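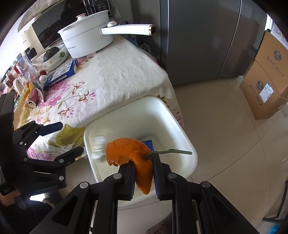 Went to the Pladavley open day in December to find out one thing: can a machine do the kitchen chores yet. Short answer, a few of them, slowly, if you stand over it. The longer answer starts with orange peel. Anyone can throw out peel. But think about picking it up - a floppy bit with a ragged edge, the stalk still on, held between two ridged blue pads over a white plastic basin, on a table with a flowery cloth and a drink can lying on its side. No two bits the same shape. That is the sort of job I wanted to see, not another arm stacking cubes.

Got there just before 10, already a queue. Tickets were free but you had to book a slot, and the slots meant nothing once you were inside. Coat rack full by the door. Three halls, only one of them worth the trip if you care about homes. The other two were pallets and conveyor belts, very loud, very good at pallets.

Allus stand first, because it was nearest. Dishwasher loading. The arm took plates from a rack and put them in the bottom drawer, and it did that nicely. Then somebody in the crowd asked about a bowl with soup in it. Long pause. The demonstrator said wet items were "on the list". Same answer for cutlery. So at the moment you rinse everything, stand it up in a rack, and the machine moves it sideways by a metre. My mother would have a few words about that.

Stiltton next and a lot more fun. They had a tidying run going, 100 objects on the carpet, into bins by type, with a board on the wall keeping score. It had reached 81 by the time I left them. The misses were mostly soft stuff - a sock, a glove, a carrier bag it kept pushing along instead of lifting. It also went round a chair leg three times. People clapped when it finally got the sock up, then it let go half way to the bin. Groans all round. I'd have stayed longer but the talk was starting.

The talk was Insaurralde, upstairs, hot room, no chairs left. Best thing of the day even so. They don't sell a robot at all, they work on the hand end, the fingers and the pads, and the whole talk was about food waste and clearing up after cooking. Peel, skins, tea bags, the end of a lettuce. Point one was grip: too hard and the thing squashes or shoots out, too soft and it drops on the floor. Point two was knowing where the bin is when the table is full of other stuff. Point three I missed as the door kept banging. They showed peel going into a bowl, and the fingers opening, and the peel staying stuck to one pad. Laughter. The speaker said this happens all day long and that a small shake is the current fix. I liked that. More honest than the brochures.

I asked about cleaning the pads afterwards. You take them off and wash them in the sink. By hand, yes.

Prices. Hardly anyone would give one. Allus said "lease only" and changed the subject. The only number I got written down was 1,699 for a small worktop arm at Stiltton, and that was without the fingers, which are seperate. Could not get a figure for those. Nor for what happens when it breaks, though they did say an engineer would come out.

Shop floor side, quickly. There was a shelf filling demo with tins and boxes and it was solid. Tins all face the same way, boxes don't flop. If I ran a corner shop I would be looking at this properly. Loose fruit they weren't doing, and I did ask. Bagged fruit "maybe". So again it comes down to squashy things.

Food was a van outside with 4 things on the menu and two of them gone by one o'clock. Had the chips. Parking fine if you go to the far end, awful otherwise. Toilets on the ground floor only.

Would I have one at home? For plates out of a rack, no, I can do that myself while the kettle boils. For clearing the table after a big cook, peel and wrappers and all, yes tomorow, but none of them were near doing a whole table. One piece at a time with a person setting it up. I've kept the Insaurralde leaflet and put my name down for their mailing list. Next open day is meant to be in spring, same place, and the Stiltton lot said they'd bring the carpet again with more socks.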